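Mutau (entertainer)

Mutau is the stage name of a singer, comic actor and broadcaster from the river town of Langat, best known as the host of the long-running variety programme Lenport Tonight and as the grumpy ferryman in the comedy series Coltura. Over a career of more than forty years he moved between music halls, radio, television and, rather late on, the cinema, and he has said more than once that he never quite decided which of them was the proper job and which were the hobbies.

Early life

Mutau was born in Langat, the fourth of six children. His father repaired boats and his mother ran a small tea room beside the landing stage, where there was nearly always a radio playing. He has often spoken of learning songs there by ear, getting half the words wrong, and singing them to the customers anyway. The stage name comes from this time too. It was what his grandmother called him when he was making too much noise, and when he was first asked to put a name on a poster he gave that one, thinking (so he told a radio interviewer much later) that his family would be less likely to find out.

They did find out, of course, and by his own account they were in the front row. The hall above the Langat fish market had 90 seats, and he played there every month for two winters, doing a mixture of popular songs, imitations of local worthies and a long story about a goat which he was still telling, with a good many additions, decades later. 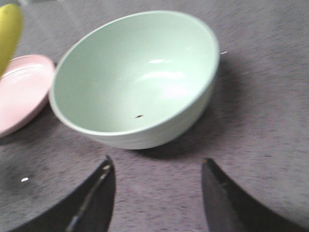 Emmanuel Temba
Contributing editor, Stage and Screen

Move to Lenport

At twenty-two he moved to Lenport, the nearest large city, and took a job in the cloakroom of the Alhambra Theatre. It is a story that has been told in several ways over the years. In the best-known version he was sent on to fill ten minutes when a conjuror missed his train, and stayed on for nearly half an hour. In another, which the theatre's former stage manager always preferred, he had been pestering everybody for a spot since the day he arrived and was given one mainly for the sake of peace. Either way, he was on the bill by November and did not go back to the coats.

His Alhambra years were busy ones. He appeared in 212 performances of the revue Mind the Step, first as a member of the chorus and then, after a change of cast, as one of the two leads. It was here that he met the pianist and arranger Doris Achterby, who became his musical partner and, some years afterwards, his wife. She wrote or arranged nearly everything he sang from then on, and those who worked with the pair tend to say that she had the better ear and he had the louder voice.

Radio and television

Radio came first. A fifteen-minute breakfast spot on a Lenport station, meant to last for a single summer, ran for six years and made his voice familiar to people who had never set foot in a theatre. Listeners were fond of the closing feature, in which he read out letters from the public and replied to them in song, often without having looked at them beforehand. Some of these replies were recorded and issued as an album, Yours in Haste, which sold modestly and is now rather hard to find.

Lenport Tonight followed. Mutau presented 240 editions of the programme, all of them broadcast live, and the live part was a matter of some pride to him. The format hardly changed from beginning to end: a song, a guest, a sketch, another guest, and then a closing number in which everyone who had appeared was expected to join in, whether or not they could sing.

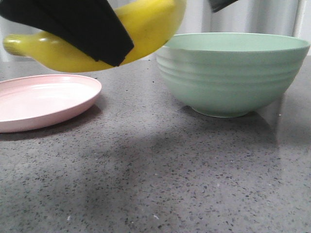 Many of the guests have since said that the last number was the part they dreaded most and remembered most warmly. The producers tried more than once to have it dropped, and each time so many letters arrived in its defence that the idea was quietly put away again. When the programme finally ended, the closing song went on for so long that the late news started several minutes behind time.

Coltura

The part for which younger audiences know him came when he was already past fifty. Coltura, a gentle comedy set in an imaginary lakeside village of that name, cast him as Old Benno, a ferryman who disapproves of every one of his passengers and knows all of their business. The role was written as a small one, two or three lines an episode, but the writers found that scenes tended to drift down to the ferry and stay there. By the second series he had top billing.

Critics were kind, on the whole. Several remarked on how still he was, after years of being known for noise and bustle, and on how much he could do with a pause and a sideways look. A feature film grew out of the series and did respectable business at home, though the attempt to sell it abroad came to very little. 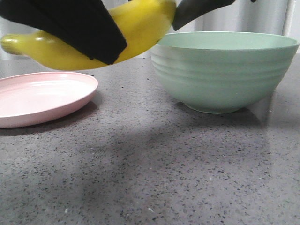

Banana held above the countertop.

Later years

After the film Mutau cut back on his work, though he has never formally retired. He returned to Langat, where he and Achterby helped to pay for the repair of the old hall above the fish market, and he still appears there at the end of each year for an evening of songs and stories. The goat is generally included.

His scrapbooks, scripts and letters were given to the Lenport theatre library. The collection runs to 2,967 items, among them the handwritten music for most of the breakfast songs and a cloakroom ticket from the Alhambra, which he had kept in his wallet.

See also
Coltura (television series)
Lenport Tonight
Alhambra Theatre, Lenport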